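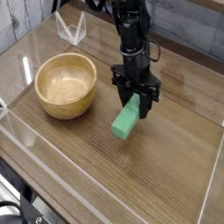 Levach Home & Workshop Desk
Tips: what to hand to a machine, and what to keep doing yourself

Readers keep asking whether they can stop doing chores yet. Short answer — put the kettle on, then do the washing-up.

Picking things up is going rather well. A gripper can take hold of a pale green block by one end and keep it clear of the table, with a wooden bowl standing nearby. My nephew can do this too, though he wants paying.

Wiping is harder. A cloth changes shape every time you look at it, and dried porridge needs a different push from a ring of tea. Until that is sorted, soak the pan for 24 minutes and go and sit down.

Wooden bowls: wash by hand, dry at once, oil when they look thirsty. I do mine in February, when there is little else to look forward to. Never leave one in the sink overnight, whoever or whatever put it there.

Floors: let the robot vacuum have them, but pick up the socks first. Ours, a Prinora, has eaten 76 pounds' worth of phone charger and shows no remorse.

Sorting screws: machines are good at this if every screw arrives the same way up. The Głowacki workshop down the road bought a sorter that will happily do 500 an hour, after a person has spent the morning laying them out. Jam jars with the lids screwed under a shelf are cheaper and seldom need an update.

Folding: no. Buy fewer fitted sheets.

If you do have a machine helping at the bench, clear away glasses and anything your grandmother left you, and find the stop button before you need it.

Next on this page: getting limescale off a Limer kettle with vinegar and patience.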